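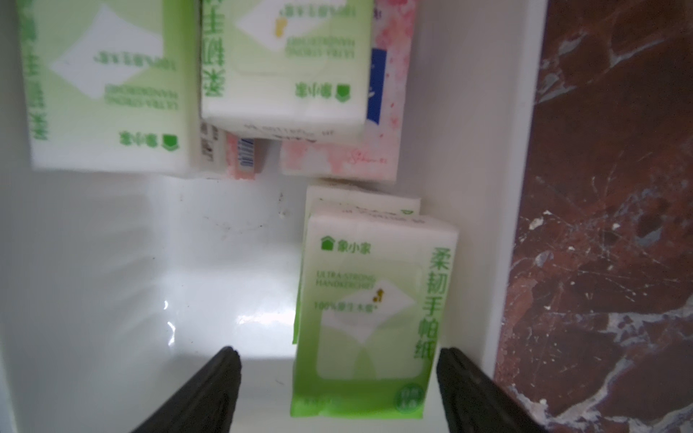 Hay fever in the fall

I moved to the valley four years ago and for the first three falls I thought I had a cold that wouldn't quit. It was ragweed. My doctor's nurse, Merle Halliday, worked it out in about two minutes by asking when it started and whether my eyes itched. Colds don't usually make your eyes itch. I had never been asked.

This is what I do now from the middle of August until the first hard frost. It's for my own reference as much as anything, and also for Ngaio Ellery, who moved in down the road in June and has the same trouble.

Start the nasal spray early. I begin two weeks before I expect symptoms. The first year I waited until I was already miserable and it took most of a week to do much. Tilt your head forward a little when you spray, and aim away from the middle of your nose. I did it wrong for a whole season and got nosebleeds.

Antihistamine at night. The one I take says non-drowsy on the box and still makes me slow if I take it with breakfast. After supper is fine.

Windows shut until noon. The pollen is worst here in the morning, and worse again on dry days with wind. After a good rain I open everything up.

Shower before bed, hair included. I resisted this one. My pillowcase used to be the problem and I didn't know it. I also stopped hanging sheets on the line in September, which I miss.

Wipe down with a damp cloth. A dry duster just moves the pollen to somewhere else. I do the counters and window sills every other day and the floors when I get to it.

Tissues, plenty of them. I buy the soft packs, not boxes, and keep them in every room plus the car. The cheap ones took the skin off my nose by October. A bit of plain petroleum jelly under the nostrils helps with that.
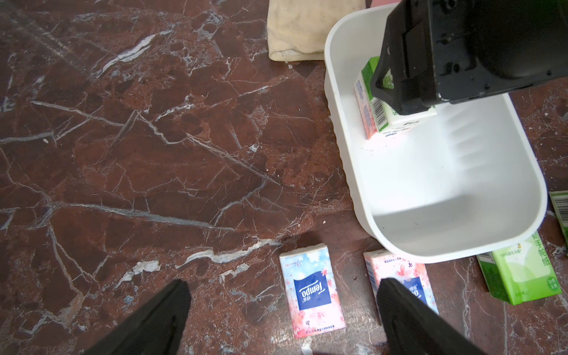

Posted by Beverley Kereama, 3 October 2023

A few things I tried that weren't worth it. Local honey did nothing for me, though I ate it all and have no complaints. The air purifier helped in the bedroom and made no difference in the front room, which is too big for it. If you buy one, check the square footage on the label before anything else. Mine is rated for a small bedroom and I expected it to do 600 square feet. That was my mistake.

Rinsing with salt water does work. It's unpleasant the first few times. Use distilled water, or boil tap water and let it cool. Don't use it straight from the faucet. I rinse when I come in from the yard and wait a while before the spray so it doesn't all wash out again.

I still garden. Vaughan Harawira lent me a mask he uses for sanding and I wear it to mow and to pull weeds along the back fence, where the ragweed comes up every year no matter what I do. Pull it in July before it flowers if you can. I got to most of it this year and missed the patch behind the shed.

The frost came late last fall and I was sneezing right up to it. I have an appointment at the end of the month to talk about allergy shots. They take years, from what I've read, and a lot of driving. It's 40 miles each way to the clinic, so I want to know how often I'd have to go before I say yes. I'll write that up once I've been.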